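Automation in Practice -- Handout 6
Notes following the open day at Trilomora, Otley
Module tutor: Doaa Ragab
Revised 22/05/2020

These notes go with the site visit and replace the short sheet that was given out on the coach. Those of you who could not come should read them alongside Handout 5 (cycle times and how they get massaged). Those who did come should read them too, as the talk you were given and the talk I heard seem to have been different talks, judging by the visit reports.

1. Why we go to open days at all

An open day is a sales event. I say this every year and every year a third of the reports read like the brochure. There is nothing wrong with a firm putting its best foot forward, and Trilomora were generous hosts. But you were there as engineers in training, and your job was to come away knowing what had been shown, what had only been said, and what had been left out. Keep three columns in your notebook for this. I will ask to see them.

Most of what you will meet in your working life as "robot performance" comes from days like this one. Somebody sees a demonstration, writes down a figure, and the figure turns up two years later in a business case with the conditions rubbed off.

2. What was on the programme

The morning was a talk in the front room, then the packing line, then lunch. The afternoon was the handling cell, which is what most of you had come for, followed by questions.

The talk claimed the following. I give the claims as they were put on the slides.

The packing line handles 4,000 items in a shift.
The handling cell was tested over 900 picks before the open day.
The cell can be set up for a new object in 60 minutes.
The cell "copes with everyday household items".

Only the first of these is a statement you could check with a watch and a bit of patience. Even then you would need to know what an item is. When I asked, it was a filled pouch, and pouches travel in pairs, so you may want to think about what is being counted and when.

3. The packing line

There isn't much to say here. It is a mature piece of kit bought from Odasden, doing one thing to one product. It ran throughout our visit apart from a short stop, which an operator cleared by hand in the time it took our guide to finish a sentence. Several reports left the stop out. One described it as "a minor hiccup". I would like you to treat a stop as data. Write down when it happened, who dealt with it, and what they did with their hands. The operator plainly knew the fault well, and that tells you more about how often it happens than any slide.

Ask yourselves too how the line would look on paper if the operator's wages were put in the same column as the machine.

4. The handling cell

Ebony Fairweather ran the afternoon demonstration and did it well. She was frank when pressed, and some of the most useful remarks of the day came out of her once the main group had drifted off to the coffee. I have her permission to use them.

The task shown was picking objects from a surface and placing them in a tray. We saw a box, a bottle, a tin, and a second box. All four had flat or gently curved sides. All four were placed by the same person at what looked to me like the same few spots. The arm picked each of them first time.

Now go back to the claim about everyday household items. A box is an everyday household item. So is a wet flannel, a necklace, a bag of frozen peas, a phone charger. The phrase covers all of them and the demonstration covered the box. This is the commonest trick in the trade and it isn't even dishonest. The speaker means it loosely, the listener hears it broadly, and the gap is filled with goodwill.

Ms Fairweather's own account was that rigid things go well, thin flat things go badly, and anything that changes shape when you touch it is "still a research question". I asked whether she would put that on a slide. She laughed.

5. On the 900 picks

Some of you were impressed by this number. Before you are, you need to know:

How many different objects were used?
Were they presented singly or in a heap?
Who reset the surface between picks, and did they tidy?
What was counted as a success? Lifted? Placed? Placed the right way up?
Were any runs thrown out, and on whose say?

I put all five to our hosts. I got a clear answer to the second (singly) and a partial answer to the fourth (placed, any way up). The rest were to be sent on. They have not arrived.

The question about tidying matters more than it sounds. A person resetting a test learns very quickly which positions work. They don't have to mean to cheat. After an afternoon of it, the handle points towards the arm each time and the awkward face is turned away. You end up testing the person.

6. On the 60 minutes

Set-up time is another figure with soft edges. Does the clock start when the object arrives, or when a trained engineer sits down with the object already measured? Does it stop at the first good pick, or when the cell can be left alone? These could differ by days. I have known a cell, at Stępień, where the first good pick came before lunch and the last fix came in July.

Please don't write "rapid set-up" in a report unless you can say from when, to when, and by whom.

7. Objects worth asking for

If you are invited to bring your own objects to a demonstration, take the invitation up. Very few visitors do. Bring things that are dull and cheap, and bring them in combinations. A dustpan is a fair test of a grip, being broad at one end and narrow at the other. A brush with a slim handle is a fair test of reach and balance. A loose cable is a hard test of nearly everything. Put the cable inside the dustpan and you have a different problem again, as the machine has to decide whether it is picking up one thing or two, and whether tipping matters.

Ask for the objects to be left as they fall. Watch who steps forward to straighten them.

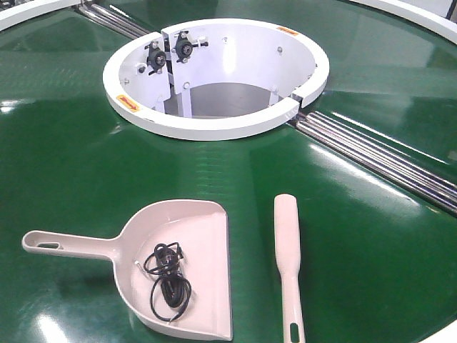
Should a buyer ask to see the robot handle a coil of cable before signing anything?
A buyer whose work includes cables, cords or straps should insist on it, with the coil loose and left as it falls, because good results on boxes tell them very little about soft things that tangle.

8. Shiny surfaces, and lighting in general

One point that came up in the corridor. Polished surfaces and bright metal can give camera systems a good deal of trouble. A highlight may look like an edge, and a reflection may look like an object. A system tuned under one set of lamps may do much worse under another. At an open day the lighting is whatever the host has chosen. In a warehouse with roof windows it is whatever the weather has chosen.

So ask what happens when a lamp is switched off. It costs nothing to try. We did ask, and were told the cell had "not been set up for that today". Put this in the third column.

9. What the money looks like

Trilomora gave a running cost for the cell of £700 a month. This covers power, software and a service call. It leaves out the floor space, the guarding, and the person who stands near it. I don't say the person is idle. I say they are not in the sum.

For the seminar, work out a fairer monthly figure for a small firm with one shift. You will have to make assumptions. State them at the top of the page, where I can find them. Marks are lost for an assumption I have to dig for, and I do dig.

10. Some things in their favour

I have been told these handouts are gloomy, so let me be fair. The guarding was properly done and the stops were where a hand would look for them. The staff on the line had plainly been asked for their views on its layout and some of those views had been acted on -- the infeed is at a sensible height, for one. Ms Fairweather answered "I don't know" twice, in public, in front of her own sales people. I would hire on the strength of that.

The gripping itself was neat. For the range of objects shown, I would believe the cell is useful today. My quarrel is with the range that was spoken of.

11. For the visit report

Length as in the module guide. Use the three columns as your structure (shown, said, left out). Quote claims word for word, or mark clearly that you are giving the sense. Do not use the word "seamless". Do not attach the brochure.

Those who missed the visit may write on the packing line talk, which is on the shared drive, but must then explain what they would have wanted to check in person.

12. Before next time

Read the section in the course reader on test design, up to the part on random placement. Bring one household object you think a gripper would fail on and one you think it would manage, with a sentence on each saying why. They need to fit on a desk, and nothing alive this year, please.

Corrections to Handout 5: in the second worked problem the changeover time should be added once per batch. Anyone who added it once per item has been given the marks.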